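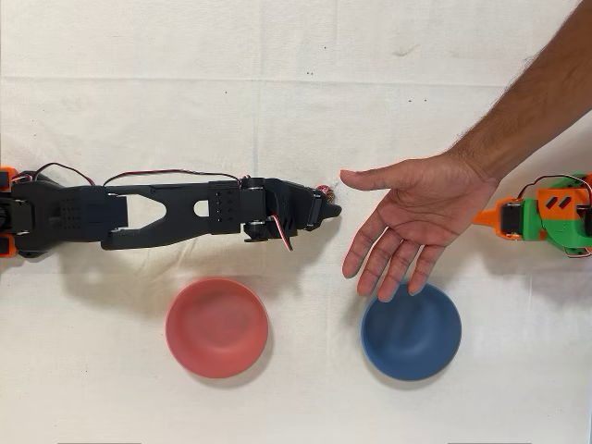 A morning at the Takutmont pottery open day

Print this page | E-mail to a friend

In October I went with my sister-in-law to the open day of the Ateş pottery in Takutmont. We took the early bus from Ritton, which needs 61 minutes when the bridge is open, and we came to the gate shortly before ten. There was already a line, mostly families and a few older couples with empty shopping bags.

The visit starts in the clay room. The clay comes from a pit near Rirkau and it rests there in a cellar for 3 months before anybody touches it. Our guide was Yatziri Salinas, who has worked in the glazing room for many years. She let us press a thumb into a fresh block and into an old one, and the old one was really much softer. I did not expect that I would feel such a difference.

After this we went to the wheels. Four potters were working, and each of them makes nearly 200 bowls in a good week. I stood a long time by the youngest one. He did not look at his hands at all, he looked at a small stick that shows the right height of the rim. When a bowl was too low he pressed it together and threw it back in the bucket, without any anger.

The glazing room was my favorite. Red is the difficult color, Ms. Salinas told us. If the kiln gets a little too hot, it goes brown and the whole shelf must be sold as seconds. Blue forgives more. In the seconds shop I understood what she meant, because half of the table was brown bowls which should have been red. I bought two of them – they are very nice for soup.

The kiln itself we could see only from behind a rope. It was a pity, but it was still cooling from the night and the door stays closed until evening.

A few practical things. The entrance is free, but the parking is small and the field behind it was muddy. Coffee and a cheese pastry are sold in the yard, only for cash. The tour takes more than one hour and there are many stairs, so with a stroller it will be hard. The shop closes at 4, and the last tour comes out just before that, so it is better to buy first and leave your bag at the counter.

We missed the bus back and walked down to the river to wait for the next one. My bowls were wrapped in newspaper and they came home whole.

Shared 14 times | 3 comments

Contact | Copyright by the author | Back to top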